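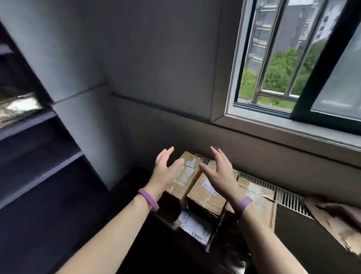

Households in Lerkura should not have to drive to the next shire to get rid of clean cardboard, according to Dymphna Ó Dálaigh, whose written submission was among those tabled when the council adopted its new kerbside recycling timetable in June. She asked that paper and cardboard be collected every fortnight, as they were before the Jurnholm sorting centre reduced its intake, and that people in flats be given somewhere under cover to leave flattened boxes between collections.

Councillors agreed to the first request in full and to the second in part. Fortnightly collection of paper and cardboard will resume in all parts of the township and in the neighbouring localities of Berer and Quaye. Covered drop-off cages will be placed at 2 sites, one behind the Lerkura library and the other beside the Berer fire station. A third site, proposed for the Quaye foreshore car park, was not supported on grounds of wind and vehicle access.

The council received 817 responses to its survey on household waste, the highest number for any consultation it has run on the subject. The frequency of paper and cardboard collection was the matter raised most often, followed by the cost of replacement bins and the early start of trucks in streets close to the hospital. Respondents also commented on parcel packaging, which many said now filled the yellow-lid bin well before collection day.

Under the timetable, trucks will not enter residential streets before 6:30 am. The present start time of 5:45 am will continue to apply in the main street and the industrial estate, where bins must be emptied before delivery vehicles arrive.

Residents are asked to flatten boxes before placing them in the bin. Paper labels and small amounts of tape may be left on, but foam, plastic wrap and padded envelopes must be removed. Cardboard with food or oil on it should go in the green-lid organics bin if torn into pieces no larger than a dinner plate. Waxed produce cartons are not accepted in either bin and should be taken to the transfer station, where they are received without charge.

Boxes too large for the bin may be tied in a bundle and left beside it, provided the bundle weighs no more than 16 kilograms and can be lifted by one person. Bundles put out in heavy rain will not be taken. The council noted that wet cardboard had been the main reason for rejected loads at Jurnholm over the winter months, and that each rejected load was sent to landfill at the council's expense.

The drop-off cages are intended for household use only. Businesses will continue to arrange their own collection or use the commercial bay at the transfer station, and a fee schedule for the bay is to be reported to the August meeting. One councillor asked whether home-based businesses would be treated as households for this purpose. Staff advised that they would be, unless they held a commercial waste account.

A further 400 larger recycling bins have been ordered for households of five or more people and for those with medical needs that produce additional packaging. Applications will be taken at the front counter or by telephone, and proof of household size will be required. Bins will be delivered in the order in which applications are approved. Households that already pay for a second recycling bin may exchange both for one larger bin – the annual charge for the second bin will then be removed from the next rates notice.

The council did not support a proposal to provide compacting equipment at the transfer station. The report before councillors found that the volume of cardboard received there did not justify the purchase, although the matter may be considered again once a full year of figures is available under the new arrangements.

Collection calendars will be delivered with the July rates notices and will also be available from the library, the Berer general store and the Quaye post office. Streets on the boundary between two collection areas have been moved in some cases, and residents of Mill Lane, Tannery Road and the eastern end of Station Street are advised to check the calendar before putting bins out.

Bins should be at the kerb by 6 am, with the handle facing the house and a clear space on either side. Missed collections may be reported to the council's works depot until 4 pm on the following working day.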